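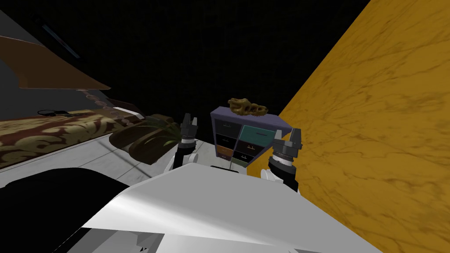

From: Evaristo Caruso
To: sim-manip list
Date: January 11, 2023
Subject: Re: Two-finger vs. three-finger on drawer pulls, simulated bimanual setup

On the earlier thread, the following was asked:

> Before we commit the second arm to the Skitirley three-finger hand,
> can you say whether the short parallel fingers are really the
> limiting factor on the drawer task? From the logs I can't separate
> finger geometry from controller behavior. The failures all look the
> same to me: fingers close, arm pulls, drawer stays where it is. Also,
> which camera pose were you using? Your numbers and mine disagree
> more than they should if we are running the same scene file.

Taking the camera first, as it explains most of the disagreement.

I am on the head view, pitched down far enough that the upper curve of the torso panel fills the bottom of the image and both grippers come up from behind it. You are, I believe, on the old default, which sits higher and loses the wrists when the arms are tucked. With the head view both sets of fingers stay visible at the start pose, with the chest of drawers between and beyond them. The cost is that the torso takes up a lot of pixels that carry no information about the task. I tried masking the panel out of the policy input and saw no change, so I left it in.

The room is the furnished one with the marble wall, the potted plant and the damask bench. I know several people prefer the bare room. I kept the furnished one for two reasons. The marble gives the depth estimator trouble close to the right gripper, and I want that trouble in the test. And the chest is a hard target: the fronts are mostly black on a navy body, the handles are small and light, and only the teal and the brown-orange drawers have fronts that separate easily from their neighbors. A detector trained on the bare room finds those two and then starts guessing.

Now the grippers. Configurations compared:

Left and right arms both with the stock parallel gripper, two short boxy fingers. Call this A.

Left arm stock, right arm with the Skitirley three-finger hand. Call this B.

Each was run with the Dulville impedance controller and again with the Pagano position controller, which makes 4 combinations. I ran 184 trials in total, split evenly. Start pose was the same in all of them: fingers up, forearms tucked behind the torso panel, the ornament left in place on top of the chest. Target drawer was drawn at random. A trial passes if the drawer opens past the threshold in the task file without the chest moving on the floor.

58 trials failed. Sorted by cause, in descending order:

Lateral offset at contact. The fingers close beside the handle or catch it with one finger only. This is the largest group by a wide margin and it appears in both A and B. It follows the camera, and it is worst for the drawers nearest the marble.

Slip during pull. Almost entirely position controller. The commanded pull direction is a few degrees off the drawer axis, the controller doesn't give, and the handle works its way out of the fingers. Under impedance control the same misalignment is absorbed and the drawer opens.

Collision of the palm with the chest front. Only in B, and only on the bottom row. The three-finger hand is wider at the base and can't get low enough with the wrist at that angle.

Finger too short to reach the handle. 2 trials, both in A, both with the wrist already at its limit.

So to the question as asked: no, finger length isn't what is stopping the drawers. The three-finger hand tolerates more offset, and that hides part of the camera problem, but it brings in the palm collision. On the numbers I have I would keep the stock grippers on both arms, use the impedance controller, and spend the time on the hand-eye transform.

Caveats. Contact friction on the handles is whatever the scene file says, and I haven't checked it against a real drawer. The finger pads are modeled as rigid boxes. If the real pads are compliant, the slip group will shrink and the comparison between controllers will look less lopsided. I also haven't run the two-handed variant, where the left arm braces the chest while the right arm pulls. The chest mass in the file is low, so bracing ought to help, and it would let us drop the condition on the chest moving.

One item for whoever maintains the Clalico wrapper: it reports gripper opening as a fraction on the left arm and in meters on the right. I converted by hand in my copy. Anyone who compared left and right opening widths with the July release should redo it.

If you rerun your side, please set the head pitch first and leave everything else alone. Send me the failure list and skip the summary rate. I'd like to see whether your failures also bunch up on the right-hand column before I touch the depth settings.

Evaristo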